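Comparación de dos tipos de dedos para la manipulación de ropa con dos brazos

Informe de proyecto, asignatura de Robótica Aplicada
Autor: Pentti Laaksonen
Tutora: Annag Galbraith

1. Motivación

Durante el curso anterior el laboratorio trabajó con objetos rígidos, sobre todo cajas y piezas impresas. Para estos objetos los dedos que vienen con los brazos son suficientes. Con la tela la situación cambia, porque el borde de una prenda es fino, se dobla cuando el dedo lo empuja y a veces queda debajo de la punta y no entre las dos puntas. En este proyecto he querido saber si el cambio de los dedos mejora el agarre de una camiseta, o si el problema principal está en el control.

La pregunta inicial era más amplia e incluía también el doblado completo. La profesora Galbraith me recomendó limitarla a la primera parte de la tarea, es decir, tomar dos puntos de la prenda y levantarla. Le agradezco este consejo, aunque al principio no me gustó mucho.

2. Material

El puesto tiene dos brazos montados en el mismo lado de la mesa y teleoperados. Comparé dos juegos de dedos:

– Dedos Waltness: rectos, rígidos, con la punta estrecha.
– Dedos Arham: más anchos, con una punta que cede un poco cuando toca la mesa.

El controlador es el mismo en todos los ensayos (McIver, versión del laboratorio). No modifiqué las ganancias entre un juego y otro, pero sí tuve que corregir el cero de la pinza cada vez que desmontaba los dedos. Esta operación dura unos 12 minutos y la primera semana no la hice bien. Por esta razón los ensayos de aquella semana no están incluidos.

La prenda es siempre una camiseta de manga corta de color negro. Elegí el negro porque en la mesa blanca se distingue bien el contorno. El inconveniente es que los pliegues interiores se ven poco en la cámara, y el operador tiene dificultad para saber si ha tomado una capa o dos.

3. Procedimiento

Cada ensayo empieza con la camiseta dejada sobre la mesa sin ordenar. El operador acerca primero la pinza derecha, cierra, espera un segundo y después acerca la izquierda. Cuando las dos están cerradas, los brazos suben y se separan hasta que la tela queda tensa. Un ensayo es válido si la prenda permanece sujeta por los dos puntos durante 20 segundos.

Hice 33 ensayos con cada juego de dedos. Anoté también la fuerza de cierre pedida, el tiempo hasta el segundo agarre y el motivo del fallo.

4. Resultados

Con los dedos Waltness el agarre era más preciso en el cuello y en las costuras, donde la tela tiene más grosor y la punta estrecha puede entrar. En el dobladillo los resultados fueron peores: la punta rígida llegaba a la mesa, el brazo se detenía por exceso de fuerza y había que repetir la aproximación.

Con los dedos Arham ocurrió casi lo contrario. El contacto con la mesa no era un problema y el operador podía bajar con menos cuidado. Sin embargo, al ser más anchos, tomaban con frecuencia más tela de la deseada, y al estirar la prenda aparecía un pliegue largo en diagonal.

El fallo más repetido en los dos juegos fue el deslizamiento durante la subida. Normalmente sucedía en el segundo punto de agarre, cuando la tensión pasaba de un brazo al otro. Reduje la velocidad de separación a la mitad y el deslizamiento fue menos frecuente, también con los dos juegos. Este cambio tuvo más efecto del que yo esperaba.

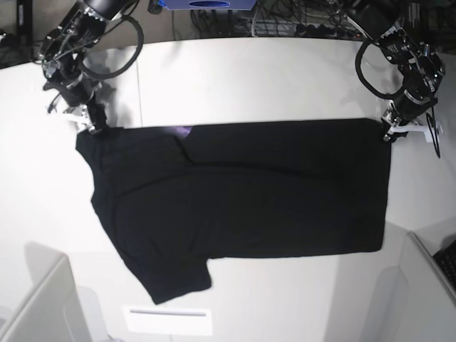

Figura 1. Camiseta negra sujeta por sus dos esquinas superiores con las dos pinzas.

La posición de la figura 1 es la que uso como referencia para la evaluación. La camiseta está de lado, con el cuello y los hombros a lo largo del borde superior y el dobladillo a la derecha. La pinza izquierda sujeta a la vez el extremo de este borde y la parte superior del dobladillo. Una pinza que sujeta dos partes de la prenda cuenta en mi hoja como un agarre múltiple, y no como un fallo, pero para doblar después sería necesario soltar una de ellas.

5. Discusión

No puedo afirmar que un juego sea mejor en general. Para las costuras prefiero los dedos Waltness, y para los bordes apoyados en la mesa, los Arham. Una combinación – un brazo con cada tipo – sería interesante, pero no tuve tiempo de probarla, y además el operador tendría que recordar qué brazo usar en cada zona.

Hay dos limitaciones. La primera es que el operador fui siempre yo, y seguramente mejoré durante las semanas. La segunda es que solo utilicé una prenda. Tenía previsto repetir los ensayos en marzo con una toalla de la marca Livham, que es más gruesa, pero el puesto estaba reservado para otro grupo.

6. Trabajo pendiente

– Repetir la comparación con un segundo operador.
– Medir la tensión de la tela y no solo la fuerza de cierre.
– Probar una velocidad de separación variable, más lenta al inicio.

Los registros de los ensayos y la hoja de anotaciones están en la carpeta 981 del servidor del laboratorio.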